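Testers wanted: two-armed grippers in a kitchen, 3 weeks, paid

Lilevard is looking for 4 people to help us find out whether any of the grippers we have been sold on is worth buying. You would work at our site in Tetby, by day, for three weeks in July. No degree is needed and we'd be glad to hear from people who have never touched a robot arm.

Why we are doing this

Over the past year we have sat through a good many sales films. In every one of them a pair of arms clears a table, puts away the crockery and stops just as the music does. We have asked each supplier the same thing: how many goes did that take? We have had brochures in return.

So we are running our own comparison, called Dobre. It pits covered fingers against bare ones, and two controllers against each other, on jobs so dull that no one would film them: lift a bowl, set it back on a plate, bring two grippers to the same bowl without knocking it, get a finger over the rim without touching what lies at the bottom. The makers of the covered fingers say the skin grips smooth glazed ware better. It may do. We have seen no figures for it that we believe, and we would like some of our own, even if they are unflattering to everyone, us included.

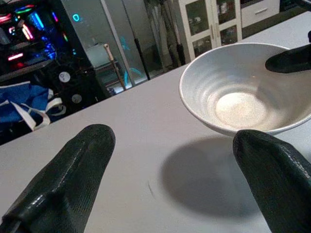

What you would be doing

Most of the work is steering a pair of arms by hand controls through short kitchen tasks, then letting the controller under test try the same thing while you watch and write down what went wrong. We are after about 800 logged attempts by the end. An attempt that ends in a dropped bowl counts just as much as a good one, and gets written up the same way.

A normal day has two sessions with a long break for lunch. Each session goes like this:

Set the counter out from the layout sheet.
Check both grippers open and close fully before anything is put near them.
Run the task list in the order printed, even when the order seems daft.
Score each attempt as done, done badly or failed, and add a line in your own words.
Wipe down, note any damage to the finger covers, put the covers back in their tray.

You will not be told which controller is running. The person scoring will not be told either. We had an earlier go at this where everybody knew, and the scores followed people's favourites so closely that we threw the lot away. 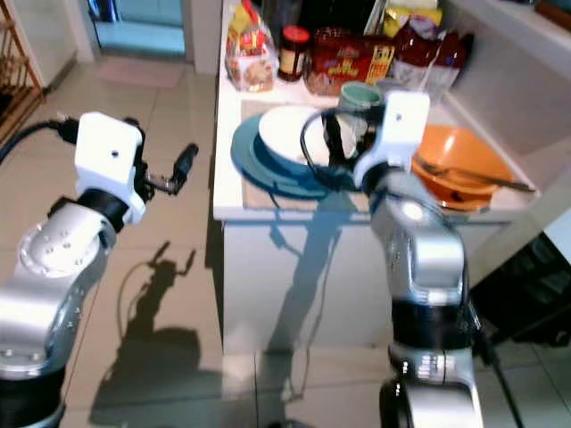
Scoring is where we most need stubborn people. Suppliers like a score of "picked up: yes" and leave it there. We want to know how it was picked up. A white bowl gripped and tilted above its plate, as the right-hand arm has it, would be a plain success on most score sheets; on ours the tilt goes in the notes, and if there had been soup in it we would want you to say what you think of that. The same goes for the arm that isn't holding anything. Where does it wait, and is it in the way? One supplier told us flatly that the second arm "supports" the first. We'd like to see that written down by somebody with no reason to be kind.

We also change the clutter. Bread bags, jars and packets stay at the back of the counter for many of the runs, and the crockery gets moved between layouts. If a controller only copes with one layout, that has to show up in the results, and it won't if testers quietly nudge things back to where the arm likes them. Please don't nudge. It is very tempting by the second week.

Each run is recorded from several views, including one looking out from the wrist. We don't treat the wrist view as the truth. It is handy for seeing what the fingers are doing and hopeless for judging how level a thing is, so you score from where you sit and the recordings are only used to settle arguments. 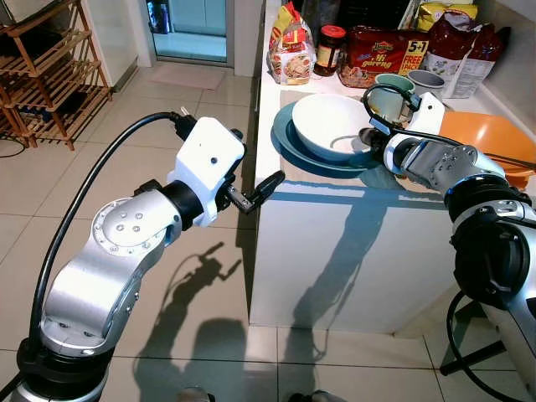
Who should apply

People who have worked in a canteen, a warehouse, a sewing room, a lab or anywhere else that calls for steady hands and honest notes. You need to be able to sit or stand at the controls for a session of up to two hours, and to see well enough to judge a gap between a finger and a rim. Left-handed people are very welcome, as the hand controls were plainly designed by someone who isn't.

Please don't apply if you already work for a gripper or controller maker, or hope to sell us one. Believers in general are fine. So are people who think the whole thing is a waste of money, provided they can score a good attempt as good.

What we offer

Paid days at our normal bench rate, which we will tell you before you agree to anything. Travel within the Tetby bus area is covered. There is a kettle. You may be named in the write-up or left out, as you choose, and you will get to read it before the suppliers do.

What we do not offer is a career in robotics. This is three weeks. Anybody who tells you that moving bowls about for Lilevard is a way into the trade is overselling it, and we have had enough of that from other quarters.

The write-up

Sedorine, who own the building and are paying for part of the work, have agreed in writing that the full table of attempts is published whatever it says. That includes the result we think most likely: that the covered fingers help a little with some bowls, that they wear out faster than claimed, and that the choice of controller matters more than either.

How to apply

Write to the Dobre desk at Lilevard, Tetby, with a few lines on the work you have done with your hands. Tell us about one thing you tested, mended or tried out that did not live up to its label. A CV is optional. If we like the sound of you, we will ask you in on a Wednesday at 8 in the morning for a trial session, which is also paid, and you can decide at the end of it whether you can stand the work.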